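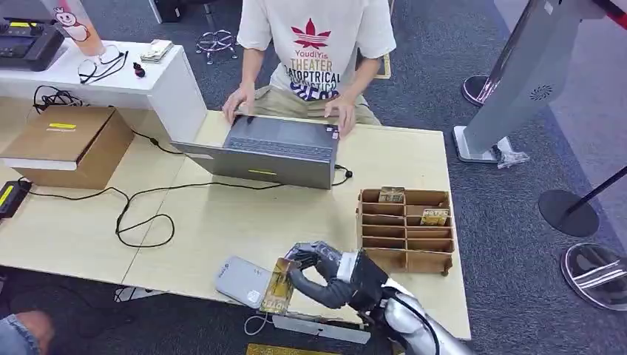

Skjelbred Desktop Slot Organizer, two-column, corrugated

$38 each, or 3 for less if you ask nicely in the order notes

Let's be clear about what you are buying. It is cardboard. Brown corrugated board, folded and slotted into two columns of narrow horizontal compartments, and it stands on your table and holds flat things. If you were hoping for walnut, Ganau will sell you walnut, and you will be able to afford one compartment.

The Skjelbred was drawn up for people who work at the same table where everything else happens. You know the table. The laptop lives on it, so do the chargers, and there's a box from last month that hasn't been opened or thrown out. The organizer won't fix any of that. It will give your small packets a slot each, so they stop migrating under the laptop.

What goes in it

Slim packets, mostly. Wrapped snacks, tea, sample sachets, spare cables in their original sleeves, envelopes you plan to answer. One item per slot works best. Two will fit if they're thin and you're stubborn. Things that are round, wet or heavy should live somewhere else, and a power bank is usually happier lying flat on the table next to it.

The slots are open at the front and have no labels. We tried labels in September. Zinhle Adams in our packing room had a lovely set printed, and within a week every slot marked STAMPS had a granola bar in it. The labels were dropped and the price stayed the same.

Assembly

It ships flat. Stand the outer shell up first, then the center wall, then slide in the dividers from the bottom up. Going from the top down is possible and you will say some words. No glue, no tape. If a divider bows in the middle, it's in backward; pull it out and flip it.

Care

Dust it with a dry brush. Coffee is permanent. A bent divider can be replaced (item 877, sold singly), though most people just turn it over and carry on.

Order notes

Orders placed before Dec 11, 2022 ship in the old sleeve, which has the instructions printed on the inside where you can't read them until you've torn it. The new sleeve has them on the outside. The organizer is identical in both. This run is 400 pieces and the next one depends on the board mill, whose schedule is a mystery to us as well.

What buyers wrote

"Holds what it says. My cat sat on it once and it held that too, for a while." – Harish Chauhan

"I bought one for the office and the office took it. Bought a second for home." – Elmarie Coetzee

"Four stars. It's a box with shelves. It's a good box with shelves." – Naledi Kekana

Goes with

Clulula cable ties, for the black spaghetti behind your laptop. Iter desk tray, if you need somewhere for the things that don't fit in a slot.

Questions about bulk orders go to Nomvula Kruger, using the contact form. She answers in the mornings.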